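## Chapter 2: Surfaces in the Home

Every room is made up largely of plain surfaces: walls, worktops, shelves and the fronts of cupboards. This chapter considers how such surfaces are chosen, cleaned and kept in good order. Students should already be familiar with the terms set out in Chapter 1, in particular *finish*, *sheen* and *grain*.

A pale, smooth surface seldom looks the same all over. Its brightness changes with the direction of the light, and a soft band of shading may be mistaken for a stain. Before any cleaning is begun, the surface should be viewed from at least two positions.
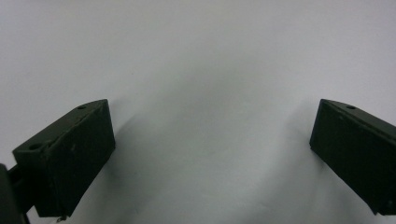 The second matter is touch. A clean, dry fingertip will find grit and grease that the eye has missed. Maite Carrasco, whose household survey is discussed on page 38, recommends that this check be made in daylight, before a cloth or any product is used.

Section 2.1 deals with painted walls and Section 2.2 with worktops. Exercises follow each section. Those marked with a star require access to a kitchen or workroom.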